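Imprimir | Enviar por correo

Este sitio utiliza cookies propias y de terceros. Si continúa navegando, acepta su uso. Aceptar | Más información

Materiales para embalaje y acolchado
Tema 3. Espumas poliméricas
Apuntes de clase. Última revisión: 2018-05-05

3.1 Estructura celular

Una espuma es un sólido con gas repartido en celdas. Si las celdas se comunican entre sí, hablamos de celda abierta; si cada una está cerrada por sus paredes, de celda cerrada. Casi todas las propiedades que nos interesan en este tema dependen de esa diferencia y de la densidad.

Las espumas flexibles de poliuretano suelen ser de celda abierta. Dejan pasar el aire, absorben agua y se recuperan bien tras cargas breves. Las de polietileno suelen ser de celda cerrada: absorben muy poca agua y aguantan más carga con el mismo espesor, pero pierden altura si la carga se mantiene mucho tiempo.

La densidad se da en kg/m³. No debe confundirse con la dureza. Dos espumas de igual densidad pueden tener durezas muy distintas según la formulación, error que aparece todos los años en el examen de octubre.

3.2 Curva de compresión

Se distinguen tres zonas. En la primera, las paredes de las celdas se flexionan y la respuesta es casi lineal. Después viene una meseta, en la que las celdas se pandean y la tensión apenas sube. Por último, las paredes se tocan y la curva se vuelve muy empinada (densificación).

El acolchado debe trabajar en la meseta — ahí absorbe energía sin transmitir fuerzas altas a la pieza. Una espuma demasiado blanda llega a la densificación y deja de proteger. Una demasiado dura no sale de la primera zona.

3.3 Geometría del apoyo

Una superficie plana solo toca un cilindro a lo largo de una línea, y la presión se concentra allí. Con un apoyo en V el contacto se reparte entre dos caras y el objeto queda centrado. El ángulo de la V se elige según el diámetro: si es muy cerrado, aumenta la fuerza contra las paredes; si es muy abierto, el objeto puede salirse. 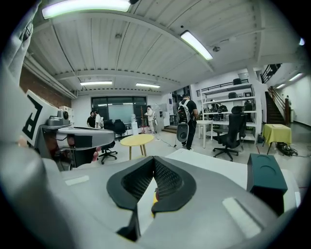 Figura 3.2. Espuma negra en V, con superficie de malla en las caras interiores.

El recubrimiento cambia el rozamiento y protege la espuma de la abrasión. Hay que comprobar que el adhesivo no rigidice la superficie, sobre todo con espesores pequeños.

3.4 Deformación remanente

Es la altura que no se recupera después de mantener la probeta comprimida. Para el cálculo de la práctica se usa:

D = 100 × (h0 − h1) / h0

donde h0 es la altura inicial y h1 la altura tras el reposo. Las probetas de la práctica 2 permanecen 72 horas comprimidas. Mida siempre en el mismo punto y anote la temperatura del laboratorio.

3.5 Práctica 2

Se comparan las muestras Usanis (poliuretano, celda abierta) y Tenetti (polietileno, celda cerrada). El informe debe incluir la curva de compresión de cada una, el valor de D y una propuesta de apoyo para el frasco Bepari. Quien tenga aprobada la práctica 1 puede usar sus propios datos de densidad.

La hoja de datos de Borari está en reprografía. Entrega en papel, por parejas.

Imprimir | Enviar por correo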